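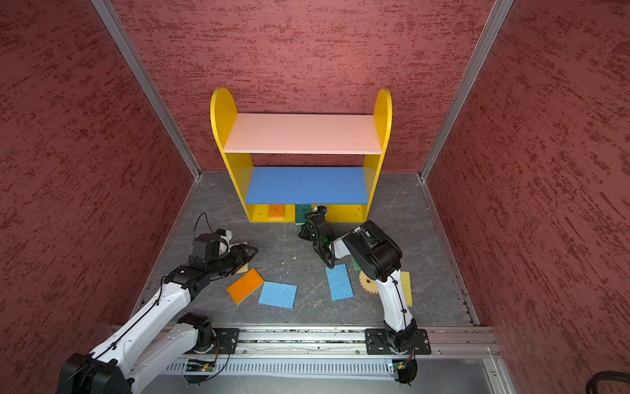

La parte del robot que más me apasiona es la que no pesa nada: el planificador, el programa que decide, varias veces por segundo, qué brazo se mueve y cuál espera. En Zimbridge lo llaman Olby, y lleva desde febrero aprendiendo a convivir con las esponjas. Las hay por todo el suelo de la celda, naranjas, amarillas, azul claro, y también una rueda dentada de juguete medio metida bajo el codo del brazo derecho. Para una persona, recoger eso es cosa de un minuto y ni se piensa. Para Olby es un problema de geometría precioso, con dos brazos que comparten el mismo aire y una estantería infantil donde apenas cabe una muñeca.

Pirmin Frei escribe software de control desde hace 20 años y todavía se levanta de la silla cuando una trayectoria le sale bonita. «Mira el codo, no la pinza», me repite. Tiene razón. Los ojos se van siempre a los dedos, pero el lío está más atrás, en esos eslabones largos que barren media mesa cada vez que la mano se desplaza un palmo.

Olby trabaja en dos capas. La de arriba, Semple, piensa despacio: reparte las tareas y propone un orden. La de abajo corre a 600 ciclos por segundo y se ocupa de que nada choque, corrigiendo sobre la marcha lo que Semple ha imaginado con demasiado optimismo. Entre una y otra circula un mapa del volumen que cada brazo va a ocupar en los próximos instantes – una especie de sombra adelantada – y ahí está, para mí, la idea más elegante de todo el proyecto.
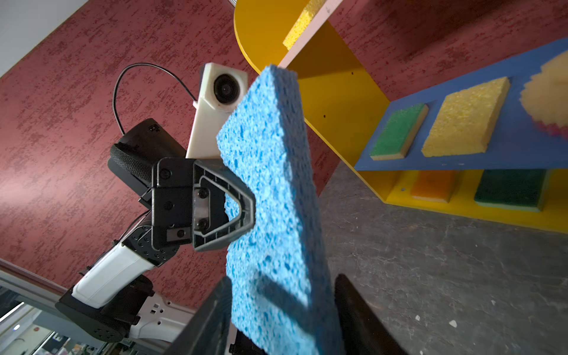
Luego está el asunto de la blandura. Una pieza rígida se deja describir con cuatro medidas, mientras que una esponja cambia de forma en cuanto la aprietas, y el modelo que tenías de ella caduca en ese mismo momento. La percepción corre a cargo de Atora, un módulo que vuelve a estimar el contorno a partir de las cámaras de las muñecas y le pasa a Olby la forma junto con un grado de confianza. Si la confianza baja de 75 sobre cien, el brazo frena y busca otro punto de vista. ¡Me pasé media tarde mirando solo ese número!

Frei me enseñó también el visor de trazas, que es feo como él solo y utilísimo: a la izquierda el plan, a la derecha lo ejecutado, y en rojo la diferencia. Una vuelta atrás de 2 segundos basta casi siempre para encontrar la decisión que lo torció todo. Ahora quiere que Semple lea esas mismas trazas y proponga por su cuenta un orden distinto. Tiene una primera versión en una rama aparte y, de momento, le gusta empezar siempre por el estante de abajo.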